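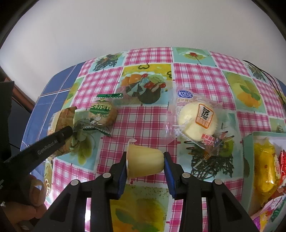 Monday, snack sorting, handheld collection. Target for the Brumis set is still 100 clean episodes per operator before Pallavi retrains. We spent the first hour on grasp orientation, which had drifted between operators. Keerthana takes the jelly cups sideways, lidded rim against the left finger and the narrower base against the right, while Justinas goes across the body with the rim up. Both hold. The labels only have one field for "cup grasp", so the two are being averaged and the policy will probably aim for something in between. Split the field before the next session.

**Cloth.** Left the patchwork one on. Inês wanted plain grey for the first 500 episodes, on the grounds that printed fruit next to real food is a poor place to start. My view is that the model has to cope with it eventually – we will run one block on each and compare. Colour balance to stay locked for both.

**Wrappers.** Clear film remains the worst case. Glare shifts with wrist angle and the segmentation loses the package edge, mostly on the larger cake packets. Tried lowering the approach speed. Labels improved a little, episodes got longer, and Pallavi does not want longer episodes.

**Rejects.** Discard criteria as of today:

- fingers close before the object is centred
- object touched by the free hand
- more than 2 regrasps
- tracking lost for more than 5 frames

Celeste asked whether failed grasps should be kept as negatives. Keep them, separate folder, not in the Brumis count.

**To do**

- Relabel Justinas's cup episodes once the field is split
- Check finger pads for wear and log it
- Ask Lui about the second unit, still showing clock offset against the first
- Grey cloth block, Keerthana to start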